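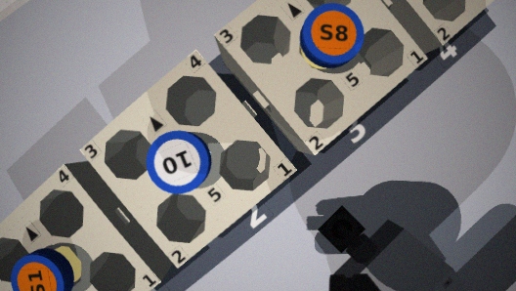 Number 10, very nearly upside down.

Putting numbers on things

274 shares

I have fallen hard for numbering things and I need to tell somebody who isn't married to me. Plain numbers! Written on the lid, with a notebook that says what each one means. I've been doing it with my garden seeds for a few years now and it has spread to the pantry, the paint cans, the boxes of cables and (as of last month) the Christmas lights, and I love it more every time I go looking for something and find it.

It began with beans. I used to write everything on the envelope: the variety, where I got it, the year, whether the rabbits liked it. By spring the envelope would be soft and smudged and I'd be holding it up to the kitchen window trying to work out if I had written "pole" or "pale." Names are long and envelopes are small. Then I went to a seed swap in Flurkar and met Nighat Lodhi, who had her whole collection in little jars, and every jar had a number on top and nothing else. I asked for a good drying bean and she said "you want 31," flipped open a ledger and read me half a page about it. Half a page! Which neighbor gave it to her, what the flowers looked like, how it did in the hot summer, what it tasted like with garlic. You can't put that on a lid.

I came home and started the same night with a paint pen and a school notebook.

The rules I settled on are very simple. A number goes on one thing and stays with it forever. If I use up all of 14, then 14 is finished, and it doesn't get handed to some newcomer. The notebook gets a line for every number, even the boring ones, and the line gets written before the jar goes on the shelf. I broke that last rule once, with two kinds of kale, and I still don't know which kale I've been growing. It's very good kale.

I also stopped trying to make the numbers mean something. My first idea was to give the beans one range and the tomatoes another, with gaps in between for later, and I spent an entire evening drawing it up with a ruler. Then I ran out of room in squash by the end of the season. Now they go in the order they arrive, so a pepper sits next to a marigold, and I've grown to love how that reads back. It's a bit like a diary. There's a run of lettuces from the spring I was home with a broken ankle, then nothing for ages, then a wild burst of flowers from when Natália moved and gave me everything in her shed.

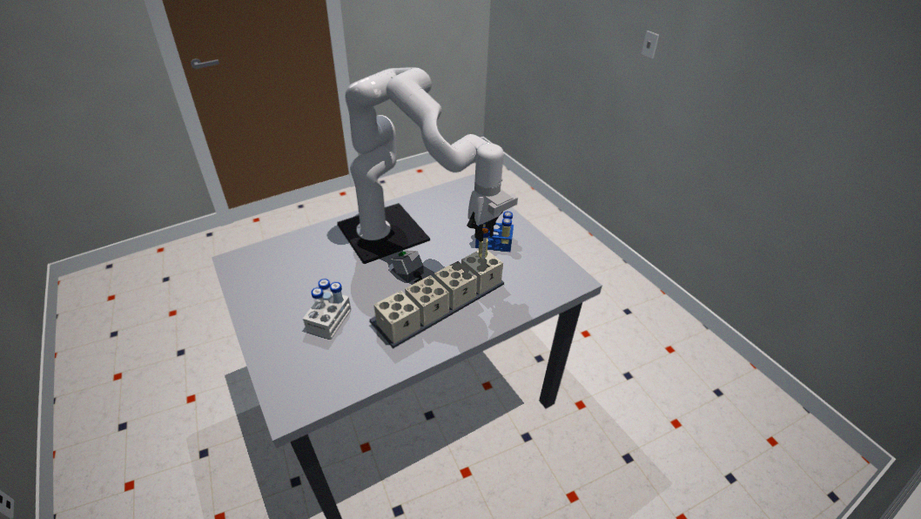 Is it worth doing if I only have a handful of jars?

Start with the handful, because a small batch takes one evening and you'll have the habit in place when more jars show up.

Now the part I've gotten a bit obsessive over, the pen. Permanent marker fades on my windowsill in a single season. Pencil on masking tape lasts far better than it has any right to, but the tape curls. Paint pens are wonderful on metal and glass and terrible on anything waxy. For plastic lids I use round paper stickers with the number in pencil and a piece of clear tape over the top — ugly, and it has outlived two of the lids. Write big. Write bigger than you think you need to, because you'll be reading it from above, in bad light, with a cat on the counter.

And underline your 6s and 9s! I can't believe how long this took me. Anything on a round lid has no top and bottom, so a 6 and a 9 are the same number until you give them a line to stand on. I had a whole August where I thought my basil was coming up as fennel. Same goes for 68 and 89, and 66 and 99, and anything else that still reads as a number when the lid gets turned around. A 10 is kinder. Even the wrong way up you can tell what it wants to be.

Tariq Arain, who gardens over the fence from me, thinks all this is nuts and keeps his seeds in a coffee can. His tomatoes are better than mine. I'm reporting this in the interest of fairness. But last spring he came over to ask what that striped one was that I gave him, and I got to say "hang on" and fetch the notebook and read it out to him, with the date and everything, and I don't think I've ever been happier standing in a driveway.

The pantry came next. Dried beans, rice, teas, the pickles I swore I would remember. I have about 40 jars in there and I've kept them in their own notebook, because mixing them in with the seeds nearly ended in us eating some treated corn. Two notebooks, two colors of sticker. The pickle pages have become my favorite thing to read in winter. "Too much dill." "Far too much dill." "Dill fine, forgot salt." I'd never have written those down on a label, since a label feels like it's for other people.
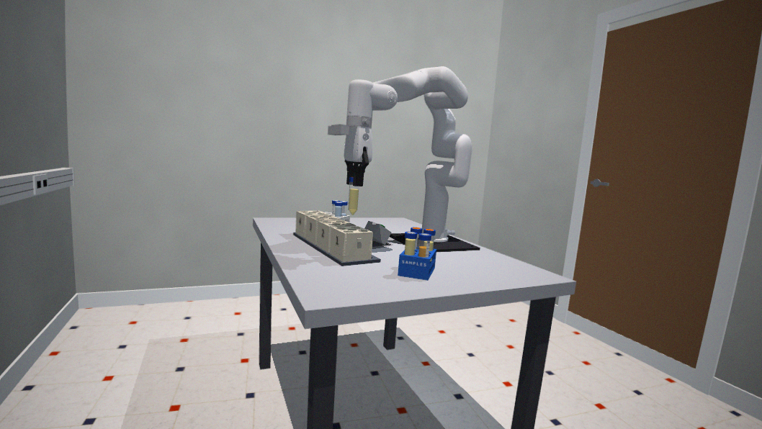

A clear tube, yellow liquid, and the row of four.

A few people wrote in after my last post asking about putting it all on the computer. I tried! I typed up every page into a spreadsheet and it was handy for sorting, and I printed it out and stuck it inside the cupboard door. But I never once opened the file to add a line while I had wet hands, and the notebook I will grab with anything on my hands, as you could tell by looking at it. If you like a spreadsheet, use one, and please make a copy. Usman Tarar kept his only list on a phone that went into a lake.

My seed numbers are getting close to 200, and I'm saving that one for something special. I haven't decided what. There's a runner bean in Nighat's ledger with black and purple seeds that look like painted pebbles, and she's promised me a few if hers set well this year. I've already ruled the line for it and written the number in, which breaks my own rule in the other direction, but I couldn't help it.

Next time I'll show you the drawer I built for the envelopes that wouldn't fit in jars. It sticks a bit in damp weather and I'm extremely proud of it.

274 shares
40 comments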